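4 Beispiele aufnehmen: Aufgabe »Einräumen«

Dieser Abschnitt gilt für den Handgreifer Domomach ab Firmwarestand 2. Der Greifer muss nach Abschnitt 3 kalibriert und mit der Aufnahmesoftware Illeo verbunden sein. Für die Aufgabe »Öffnen und Schließen« gilt Abschnitt 5.

4.1 Arbeitsplatz vorbereiten

1. Wählen Sie einen Tisch, an den Sie von vorn und von einer Seite herankommen.

2. Legen Sie eine Tischdecke auf. Muster sind erlaubt und für die Aufgabe sogar erwünscht. Glänzende Folien sind nicht zulässig.

3. Stellen Sie einen flachen, offenen Behälter auf den Tisch. Er darf schräg stehen. Verschieben Sie ihn während einer Aufnahme nicht mit der freien Hand.

4. Verteilen Sie die Gegenstände auf der Decke. Für die Gruppe »Obst und Gemüse« verwenden Sie ganze Früchte und geschnittene Stücke gemischt.

5. Alltagsgegenstände im Hintergrund bleiben stehen, solange sie den Weg zum Behälter nicht versperren.

VORSICHT
Saft auf den Fingerbelägen verändert die Reibung. Wischen Sie die Beläge nach jedem Durchgang mit einem trockenen Tuch ab. Keinen Alkohol verwenden, er löst den Kleber.

4.2 Durchgang aufnehmen

1. Legen Sie in Illeo eine neue Sitzung an und tragen Sie Ort, Behälter und Gruppe ein.

2. Halten Sie den Greifer still über den Tisch, bis der Signalton kommt. Starten Sie dann die Aufnahme.

3. Fahren Sie mit geöffneten Fingern an den Gegenstand heran. Schließen Sie die Finger erst, wenn er zwischen beiden Spitzen liegt.

4. Heben Sie ihn an und führen Sie ihn ohne Halt über den Rand des Behälters.

5. Setzen Sie ihn ab, öffnen Sie die Finger vollständig und ziehen Sie den Greifer nach oben zurück.

6. Wiederholen Sie die Schritte 3 bis 5 mit den übrigen Gegenständen. Ein Durchgang soll nicht länger als 45 Sekunden dauern.

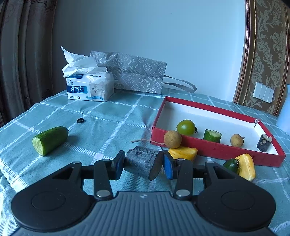
Gruppe »Obst und Gemüse«, flacher roter Behälter mit weißer Innenseite

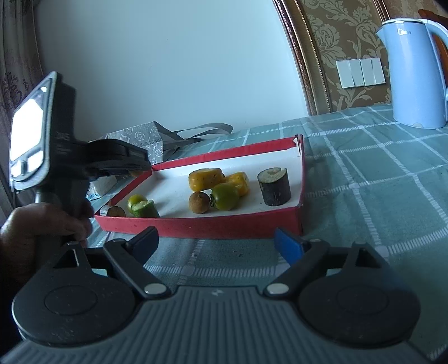

Fällt ein Gegenstand herunter, brechen Sie nicht ab. Greifen Sie ihn dort auf, wo er liegt, und machen Sie weiter. Solche Korrekturen sind für das Training wertvoll — markieren Sie den Durchgang in Illeo mit »K«. Abgebrochen wird nur, wenn der Gegenstand vom Tisch rollt oder die Verbindung ausfällt.

HINWEIS
Runde Früchte mit Stiel greifen Sie am Fruchtkörper. Am Stiel gehaltene Früchte drehen sich beim Anheben weg.

4.3 Arbeiten zu zweit

Zwei Personen dürfen am selben Tisch aufnehmen, wenn jeder Greifer eine eigene Kennung hat. Vergeben Sie die Kennungen vor dem Start unter »Geräte«. Sprechen Sie ab, wer zuerst über den Behälter geht. Die andere Person wartet mit etwas Abstand daneben. Berühren sich die Greifer, ist der Durchgang bei beiden zu verwerfen.

4.4 Prüfen und übertragen

1. Sehen Sie sich jeden Durchgang einmal in doppelter Geschwindigkeit an.

2. Löschen Sie Durchgänge, in denen die Fingerspitzen länger als 3 Sekunden verdeckt sind.

3. Übertragen Sie die Sitzung auf den Server Rokholm. Eine Sitzung darf höchstens 770 Durchgänge enthalten, größere Sitzungen weist der Server zurück.

4. Warten Sie auf die Meldung »Übernommen«, bevor Sie den Speicher des Greifers leeren.

Fragen zu Kennungen und Sitzungen beantwortet Intan Wattimena. Defekte Greifer gehen an Fikri Ismail — bitte mit Gerätekennung und ohne Akku. Ersatzbeläge liegen in März-Lieferung und älterer Lieferung vor; beide passen, dürfen aber nicht an einem Greifer gemischt werden.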